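We use cookies to remember your reading position and language. Accept / Manage settings

4.3 Checking object detection before the first pick

Do this check each time the camera bracket, the table covering or the tape has been moved. Trumeto must be running in Hold mode on both arms.

1. Clear the table and put one bowl on the paper, well away from both bases.

2. Open Perception > Live Cells. Wait until the status line reads READY. On a cold start this can take up to 50 seconds.

3. Press Detect. The software draws an outline on the bowl and lists the cell it belongs to.

4. If the bowl lies across a tape line, two cells are listed. The first one is used for planning. Leave the bowl where it is and go on to step 5.
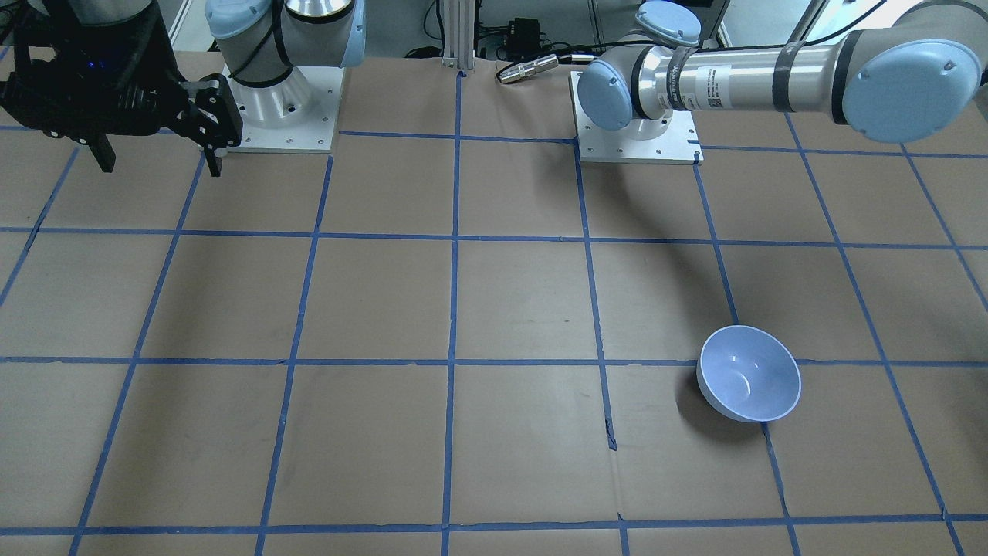 Oyewole asked whether the grid has to be taped dead straight for the planner to work, and the answer is no. The cell names are only for the operator and the log. Reach targets come from the camera calibration file, so a wobbly line may change the name of a cell but won't move the grasp point.

5. Compare the outline with the rim of the bowl. It should follow the rim all the way round. If it follows the shadow, lower Shadow Reject by 2 and press Detect again.

6. Select Plan > Preview. Pick the arm on the same side as the bowl. The path is shown on screen and neither arm moves.

7. Press Save Check. The result goes into the session log.

NOTE: Left and right in Trumeto always mean the robot's own left and right. With the camera facing the bases, the right arm shows up on the left of the screen.

CAUTION: Do not leave Hold mode with error 501 (calibration out of date) showing. Run section 4.1 again first. Previews made with an old file can look correct and still end below the table surface.

If Detect returns nothing, check that Min Object Size is 28 or lower, then repeat from step 3.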